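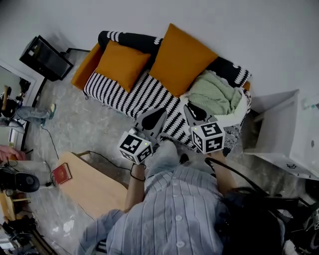
Widad Chamoun doubts that a throw saves anyone any work, and told Urkow so when the home goods firm asked customers to test its new sofa covers. "I straighten it, someone sits down, I straighten it again," she wrote.

Urkow is releasing the Helitz line of throws and cushions anyway, starting in March. The black-and-white zigzag throw with fringed edges goes over seat and backrest alike, and the square cushions come in mustard yellow.

The company sent covers to 215 homes and says they stayed in place for up to 80 minutes of normal sitting. Fares Ghanem, who runs product testing, is not ready to call that a win. "Fringe gets sat on and pulled — we knew that going in," he said. "Fold a blanket at one end and you still have to fold it again tomorrow."

Press contact: Urkow, Gebreyes office.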